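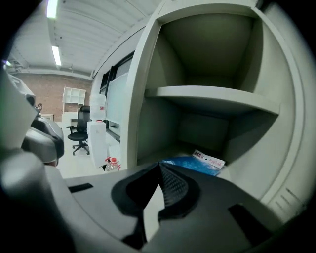
Rawiri Donnelly asked me under my last thread when he can stop putting away his own shopping. He read that robots can do it now. He wants a year from me, and he wants it in one post. Sorry, Rawiri, it will be more than one post.

My short answer: a machine can put away some things, in some cabinets, when a person has prepared a lot for it. The word "now" is correct for a demonstration. For your kitchen I would not use it yet.

Take a metal cabinet with one shelf and a blue plastic bag on its floor. For a person the bag is the easiest thing in the world. You take any part of it and it comes. For a gripper with two fingers I would put it among the harder things you can find in a house.

Why is it hard? A bag has no handle in a known place. Its shape changes when you touch it, and again when you lift it. The surface is shiny, so the camera sees light spots where it should see an edge. And after a bad grasp the bag is in a new shape, so the second try is a new problem.

A box is much kinder. It has flat sides and it keeps them. If you move a box by mistake, it is still the same box, only in another place. When somebody shows you a video of a robot tidying, please look how many of the objects are boxes and how many are bags.

Then the cabinet. We speak about "the shelf" as if it is a flat surface in the air. But there are side walls, a lip in front, a darker part under the shelf, and a door which stands in your way. The hand must go in with the wrist behind it, and the wrist is often thicker than the hand.

I keep a small notebook project with the name Skoltutik, where I write down how chore tasks go wrong. In February I finished reading through my notes of 2886 tries at putting something into or out of a cabinet. I expected dropping to be the biggest group. It was the second.

The biggest group was touching the cabinet. The knuckle hits the shelf, the elbow pushes the door, the object catches on the front lip. Most of these are small touches and the task still finishes. But in a home you would hear every one of them, and I think after a week you would turn the machine off.

The third group surprised me also. I called it "finished but not good". The packet is in the cabinet, so the count says success. It lies on its face on top of another packet, and the next person cannot find it. My mother would not call it putting away.

A word about my mother, because she is my standard for everything in the house. She can put away a full bag of shopping while she talks on the phone. Eggs first, frozen things second, and the old milk comes to the front. She never learned it as a rule and she could not explain it to a machine.

Somebody will ask about teaching by showing. Yes, I believe in it. A person holds a tool with the same kind of fingers as the robot, does the job by hand, and the machine learns from the recordings. For me it is the most hopeful direction for cabinets and drawers. The person brings the patience and the small corrections.

But try it yourself if you get the chance. With two stiff fingers I became very slow at things I have done since I was four years old. Opening a thin bag took me so long that I started to laugh. It made me more respectful toward the robots – and toward my own thumbs.

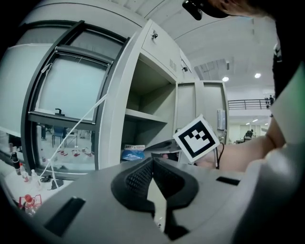

Paora Hollis writes that homes are the wrong place to start and that I should look at shops, where the shelves are all the same and somebody gets paid to keep them so. I agree with the first half. With the second half I agree less.

Let me tell you about two shops I know. Lockyer is a hardware store near my street. The owner let me sit in the back room one morning and watch the deliveries. I had an idea in my head of same boxes on same shelves. After one hour I did not have the idea any more.

Screws come in boxes, yes. But rope comes in loops, brooms come tied together, gloves come in thin bags which slide out of the hand. The man who unpacks at Lockyer changes his grip all the time and does not notice it. I asked him how he picks up the gloves. He had to do it again slowly so he could tell me.

Pastora is a bakery. They told me they looked at an arm from Vanden, for moving trays to the cooling rack. Trays are a good job for an arm! Same size, same height, same way every time. The price they heard was 3150 a month with service, and for one oven it was too much.

What I like in the Pastora story is the question they asked before the price: who cleans it? Flour goes everywhere. They did the sum honestly. A person would clean the arm for 20 minutes every evening, and moving the trays by hand did not take much longer than this.

So for every chore I now ask two questions. How much of the work does the machine take away? And how much new work does it bring in with it, such as cleaning, charging, clearing the floor, picking up what it dropped? Most videos show me only the first part.

Chores where I would say "yes, already": vacuuming a simple floor, cutting a simple lawn, moving boxes along a known path in a warehouse. Washing dishes too, if we are fair. The dishwasher is a robot which we stopped calling a robot, and it asks a human to load it.

Chores where I would say "with a person near": picking boxes and bottles from a bench, placing them on an open shelf, opening one cabinet the machine has practiced on. I have seen these go well many times. I have also seen them stop because the door was open a little less than the day before.

Bottles deserve their own post. A bottle standing on a bench is friendly to a gripper. Put a few bottles close together and the fingers need space between them, and a push on one becomes a push on its neighbor. A spray bottle is worse, because the trigger sticks out and the top is wide.

Chores where I would say "not yet": the plastic bag, the fitted sheet, the drawer which is too full, the lunch box with something old in it. Also everything that begins with deciding whose thing it is. Children's rooms are mostly this.

A reader wanted to know if more data will solve it. I think it helps a lot and I do not know how far. Some tasks in my notes became clearly better after up to 2000 demonstrations. Others stayed almost the same, and those were mostly the soft ones. My notes are small, please do not build a theory on them.

Also I ask myself if we should change the cabinets and leave the robots as they are. A shelf without a lip, a door which slides, a strong box where now we use a bag. Kitchens changed their shape for the dishwasher. They could change again, but I would like somebody to ask the people who live there.

Rawiri, you wanted a year. I will not give one, but I give you a test. When a machine can take a crumpled bag from the bottom of a cabinet it has never seen, look what is inside, and close the door without a bang, send me the link. I will buy you dinner and we will let it put away the leftovers.

Paora, for you: I go back to Lockyer next month, when the garden things arrive. The owner says hoses are the worst and I should bring old clothes. I will write down how each one was picked up and post the notes under this thread.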